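Open day at the Kelemen building

Jorkden let visitors into its repair automation lab on Sunday, and I went along for the afternoon session. The company takes in used office computers for resale and parts. It says 1,410 machines came through the building in June. Most of the work is still done with screwdrivers at ordinary benches, and the lab is where they are trying to hand part of it to robot arms.

Our group had 7 people in it. Kwan-ho Au, who runs the lab, started us at the cell where the arm is shown how to handle the parts inside a desktop tower. The case lies on its side with the panel off, and a gray printed fixture plate sits next to it on the slotted platform.

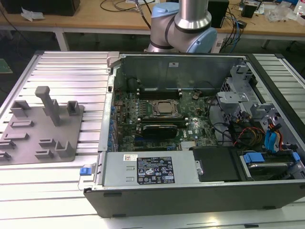
Page 2

Au said they gave up on writing out each motion as a program. Now a person moves the arm through the job and the system, called Brodimau, records it. For large moves the operator takes hold of the arm and pushes it along. For the close work near the board they use a hand controller a few feet away. Each pass is saved with the joint positions and the camera video. They want 1,000 good passes per task before they train on them, and the memory job has 191 so far.

I asked what makes a pass bad. Mostly hesitation, Au said. If the operator stops to think, the arm learns to stop there too.

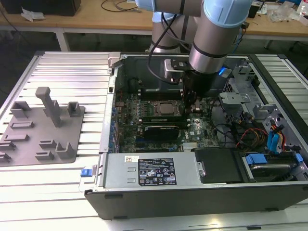
The gripper coming down toward the board, close to the memory slots.

Polyxeni Drakos does most of the operating. She told me the controller took her two weeks to get used to, and that the hard part is judging depth on the monitor. She switches to the wrist camera once the fingers are inside a case, and goes back to the wide view when she needs to clear the cables.
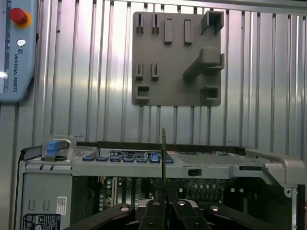 Page 3

Visitors could try the controller on a practice block in the next room. I knocked it over twice. The line was long, so turns were kept to a few minutes.

The last stop was a talk by Rastinstead, which makes the printed holders. It ran over and I left before the questions. Parking is behind the building, and the entrance is on the side street.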